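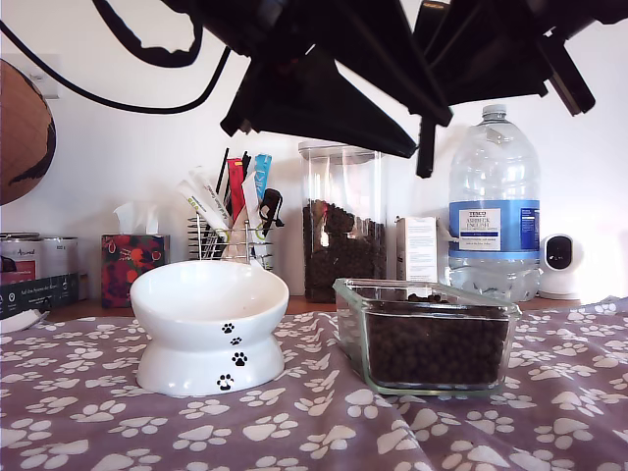 Raised bowl on the counter, kibble alongside.

Fitia Raised Pet Bowl: Is the Height Worth Paying For?

March – by the Gakport Pets desk
3 min read

I have never believed much in raised bowls. The pitch is always the same: your cat eats at a "natural" level, swallows less air, throws up less. The Fitia listing makes all of those claims and backs up none of them. It does have 2,606 ratings, and I read far too many of them before ordering.

My cat is 5, eats too fast, and had been using a flat saucer without complaint. I gave the Fitia nearly a month.

The good part first. It's heavy enough that she can't push it across the floor, and that alone beats the Graltow plastic stand I tried last year, which ended up under the stove twice a day. The tilt keeps food toward the front, so there is less chasing the last few pieces around the rim. Cleaning is easy apart from the inside of the base, where water sits after a run through the dishwasher. Tip it over to drain or you'll get a puddle in the cupboard.

Now the health claims. She threw up twice in the month before and twice in the month with it. One cat proves very little, but I'd want to see something before paying extra for it. She also still eats too fast. If that's your problem, a slow feeder like the Kushwaha maze dish will do more, ugly as it is.

Wet food is a mixed bag. Pâté stays put. Anything with gravy runs down to the low side and dries there.

Would I buy it again? At full price, no. On sale, as a sturdy bowl and nothing more – maybe. An older cat with a stiff neck might get more out of it, but ask your vet before you ask the box.

Contact us | © Gakport Pets | Back to top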